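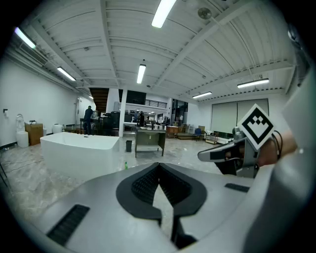 4. Your first two-handed session

Now the fun part! By this point both Moler grippers are charged and paired, and you can start moving through a real space with one in each hand.

4.1 Hold one gripper out in front of you, then bring the other up beside it. Turn your wrist until the square black-and-white marker on the side tilts toward you. Check that the cable by your wrist hangs in an easy loop and doesn't pull when you bend your arm.

4.2 Squeeze each trigger all the way, then let go slowly. Do this five times per hand. The Britix app shows a green bar for each full squeeze.

4.3 Pick a room with space to walk. A big workshop with good ceiling lights is great, and you can leave large things like a bathtub or a workbench right where they are.

4.4 Press Record and wait for two beeps. Each clip can run up to 500 seconds, and the memory card holds 265 clips.

Note: Other people can stay in the room and carry on with what they're doing. Just agree on who walks where before you press Record.

Caution: Keep loose cables away from your feet. Keep fingers out of the jaws whenever the status light is on.

4.5 Press Record again to stop. If you see code 511, the two clocks have drifted apart. Set both grippers in the dock, wait for the chime and go back to step 4.2.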